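Keeping paperback romances fresh
By Oleksandra Symonenko, December
Print | E-mail

I own 555 love stories and I adore every battered one! If yours smell of attic, stand them open like a fan in a dry room for an afternoon, then brush the page edges with a clean, soft paintbrush.
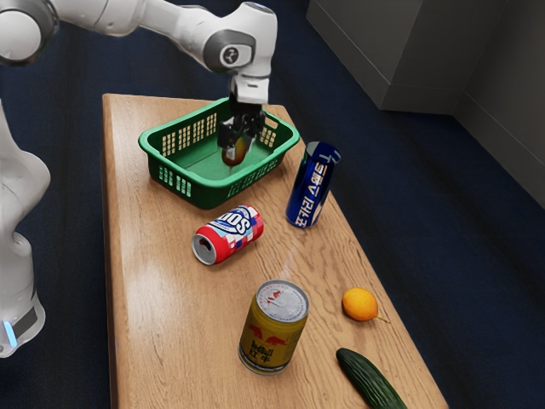 Small round fruit over a green basket

Sticky price labels come off beautifully with a hairdryer on low. Go slowly, and peel from a corner 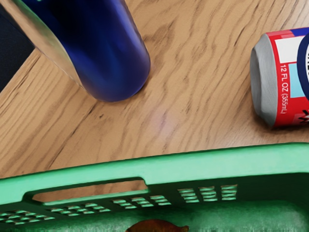 while the glue is still soft, or the cover will tear (my poor Morkislow Nights!). Rub off what's left with a pencil rubber.

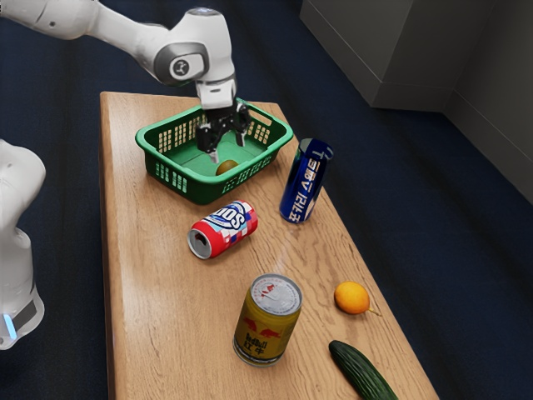 Bohdan Derkach writes that he slips baking paper between glossy covers in summer, and they never stick. Lovely idea. For a loose page, run a thin line of PVA down the inner edge and leave it under a heavy book overnight.

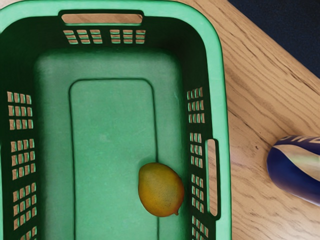
Does PVA work on the really fat ones, asks Rezaul Khondokar, whose favourite saga runs to 840 pages? It does, but do one page at a time!

Related
Mending a torn dust jacket
Shelves for deep alcoves
Bookmarks from old ribbon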